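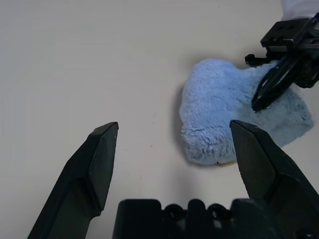
Microfiber cloths: how I wash them and how I use them

Posted by Joscha Kramer, September 11, 2019

In my kitchen the microfiber cloth has replaced almost everything else, and my sister asked me to write down what I do with them. So I write it for her, and for whoever else needs it.

First, the fluffy ones and the flat ones are different tools. The fluffy cloth, with the long soft fibers, is good for dust and for drying a table. It takes up a lot of water. The flat cloth is better for glass and for the faucet, where the fluffy one leaves streaks. I had a time when I used only fluffy ones for the windows, and I was always angry at the windows.

For a white table I do it like this. Shake the cloth outside. Wipe the whole top dry one time, to take away crumbs and small specks. If you start wet, the crumbs become a paste and you push it from one side to the other. Then make the cloth a little damp, fold it in four, and wipe in straight lines from the far side to yourself. When one side of the cloth is dirty, turn to the next one. A brown speck that stays after this is usually coffee or tea. Put a wet corner on it for a minute and wipe again.

Washing:
Never together with cotton towels. The lint from the towels goes into the fibers and you will not get it out anymore.
40 degrees is enough for dust, 60 for the cloths from the kitchen.
No fabric softener. It makes a film and the cloth stops to drink water.
Half of the usual detergent, liquid and not powder.
Dry them on a line. In the dryer only on low heat.

If a cloth already had softener, it is not lost. Boil 3 liters of water, let it cool a little, pour it in a bucket with one small glass of white vinegar, and leave the cloth inside for an hour. Rinse it well. I saved a whole pack from Zollarik this way.

Do not leave the cloth in a heap when it is wet - it smells already the next morning. Spread it over the edge of the sink or hang it by the tag, if the tag is long enough for a hook.

Old cloths go down in rank. From the table they go to the floor, from the floor to the bicycle. I cut one corner from the floor cloths, so they do not come back to the table by mistake. My blue ones have all four corners and they stay in the kitchen drawer.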